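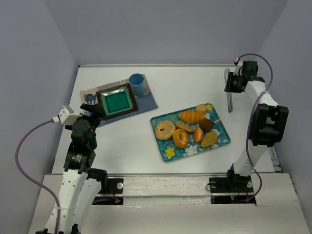
Department of Home and Family Studies, Walholm -- Table and Household Group

Home | Papers | People | Teaching | Contact

Shares 5 | Comments 3

4. Materials: the tray, the mat and the place setting

We have been asked more than once, by kind readers of our earlier notes, why so much of this paper is given over to crockery. The answer is that our study of how people lay a place for somebody else stands or falls on the things they are given to lay it with. A person handed a heavy dinner service behaves as if there will be gravy. The same person handed a picnic set will relax, push things about and leave the fork wherever it happens to land. We wanted something between the two, a small and friendly sort of tea at which a guest might be offered a piece of bread or a cake, and it took us a good part of the spring to arrive at it.

4.1 The bread tray

The serving tray (Figure 3) is teal, with a pattern of white blossoms and two yellow flowers at opposite corners. We were fond of it from the start, although Wichai Rojanasak worried that the pattern would pull the eye away from the food, and he made us try a plain one, which we called the Nakpan tray after the shop it came from. People took longer to say which piece they would offer when it lay on the plain tray, and several of them remarked that it looked like something in a canteen. We went back to the flowers.

The tray holds eight pieces of toy bread and pastry. They were chosen so that some could be told apart at a glance and others had to be looked at properly. The croissant gives no trouble at all, thanks to its ridges, and neither does the square of chocolate cake. The bagel and the ring donut are more interesting neighbours, both round and both with a hole, and a good number of our older visitors called them by the same name until they were asked to choose between them. The small round bun and the little oval roll were added at the suggestion of Boonmee Srithong, whose own interest is in the words families use for bread, and who rightly said that a tray without any plain bread on it is a pudding trolley.

The wedge in the lower right corner deserves a sentence or two to itself. Its colour is a greenish brown and its surface is speckled, and we never did settle on a name for it. Our visitors offered pie, herb bread, quiche and (from one very confident child) "the mossy one". In the tables that follow it is entered simply as the wedge. We thought of taking it out after the pilot, but it drew so much pleasant conversation that it stayed, and we believe the results in Section 6 are the better for it.

4.2 The dish and the cup

For the guest's own place we wanted one dish and one cup and no more than that. The dish is square, with a glossy dark-brown rim and a teal-green well, and we had expected its shape to encourage people to line everything up with its sides. To some degree it did. A round plate can be turned any way you please and it is still straight, whereas a square one shows every nudge, and we often saw people step back, look, and come forward again to put it right. Chalerm Ongart has kept notes on this stepping back, and we hope he will publish them separately, as they are a good deal more entertaining than anything we have room for.

The cup is light blue plastic. In the setting used as our reference it stands just above the dish and to its right, near the top edge of the mat, which is where most of the household manuals we consulted would have a drinking glass. It sits close enough that a hand going to the cup passes over the corner of the dish, and some people moved it outwards for that reason. We recorded such moves but did not treat them as departures from the setting unless the cup left the mat altogether.

Of the 224 layings in the main part of the study, 146 kept both the dish and the cup on the mat from first to last. The others are described in Section 5 by where the stray piece went.
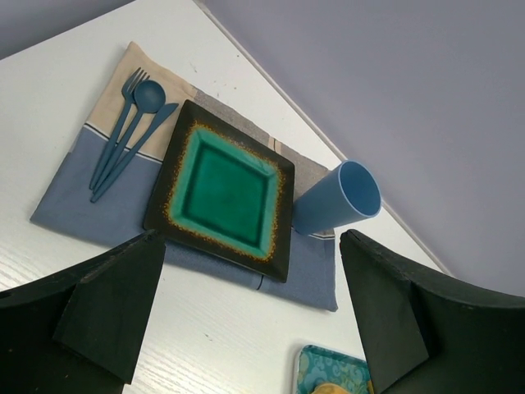 4.3 Cutlery and where it goes

Everyone has been taught something about forks, and almost everyone has been taught it by a person they loved, so we went carefully with this part. The rule most often repeated to us was the familiar one, with the fork to the left of the plate and the knife and spoon to the right. A second custom, which Wanpen Thongdee and Yaowalak Thongdee both knew from home, keeps the whole set together on one side so that it can be picked up in a single handful and carried off to be washed. Our reference setting follows this second custom. In Figure 4 the fork, spoon and knife lie side by side on the left half of the mat, with the fork outermost and the knife furthest to the right, and the handles come so close at their lower ends that they nearly overlap. We scored such a group as one bundle if a single hand could have gathered it, and as separate pieces if it could not. The three match in colour, a dusty teal-blue, and this too was deliberate -- in the pilot we had used an odd spoon, and people kept setting it aside as though it belonged to the jam.

A word about the angle. We had first planned to mark a bundle down if it did not run parallel to the side of the dish, and we spent an afternoon in May with a protractor before giving the plan up. Cutlery laid by ordinary people at ordinary tables fans out a little. The handles draw together, the ends spread, and the guest sits down perfectly happy. Our final scheme has 3 grades of tidiness (together, fanned and scattered), and two of us could use it side by side with very few disagreements.

4.4 The mat

The mat does more work than any other piece. It tells the person laying the table where the guest's place begins and ends, and it is soft enough to show a few creases, which people liked to smooth with the flat of the hand before they put anything down. We left the smoothing in the record. It came up again and again in the talks afterwards, usually with a story about a tablecloth, and we return to it at the end of Section 5, together with the smaller Vukura set that was laid on a bare table.

Next section: 5. How the place was laid

Back to top
Contact the Department of Home and Family Studies, Walholm | Copyright 2023, the authors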